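About the Molletmont School of Household Arts

The Molletmont School of Household Arts offers practical instruction in the care, storage and presentation of everyday household goods. The school was founded by Upendo Ogola, who remains its director, and currently enrolls 325 students across its day and evening programs. Classes are limited to 15 students so that each participant has a full place at the work table.

Instruction is based on ordinary objects. Students learn to handle cups, plates, linens and clothing with care, and to set them out in an order that another person can understand and maintain. Mugs are taught early in the first term. They are carried on a tray, with a row of coasters kept within reach behind it, and the handle of each mug is considered before it is set down.

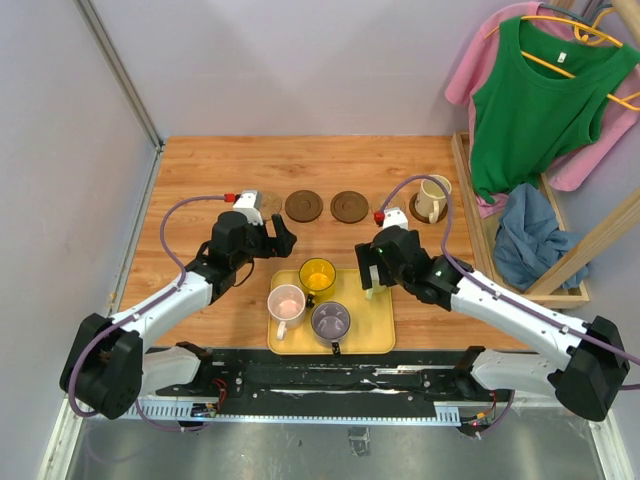
Our Facilities

The school occupies two floors of the former Kongkaew building. The teaching rooms are furnished with wooden tables, open shelving and hanging space for garments. A lending cupboard holds 2000 items of tableware and kitchen equipment, all of which may be borrowed by enrolled students for practice at home. Borrowed items are returned to the cupboard by the end of each term and inspected before they are issued again.

Glazed pieces receive particular attention. Students examine the inside of each mug under good light, from the rim down to the ring where the wall meets the floor, and note any speck or mark before the piece is put away. Dark colors and deep yellows are included in the teaching collection, as marks on them are easily missed.
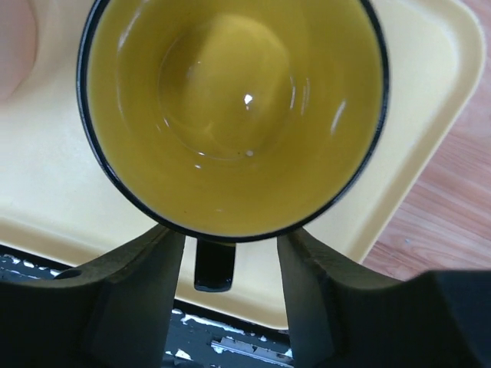

Department of Tableware and Table Service

The department is led by Rosalinda Manalo. Said Bennani teaches the introductory course, and Nantana Khunthong is responsible for the lending cupboard and its catalog. The department offers 34 class sessions a year, including an intensive course held each December.

Graduates receive the Molletmont Certificate in Household Practice. Holders of the certificate may apply to the advanced course in collection care, taught by Decha Sukprasert at our Ustau annex. Applications for both courses are accepted throughout the year at the main office, where printed copies of the current course list are also available.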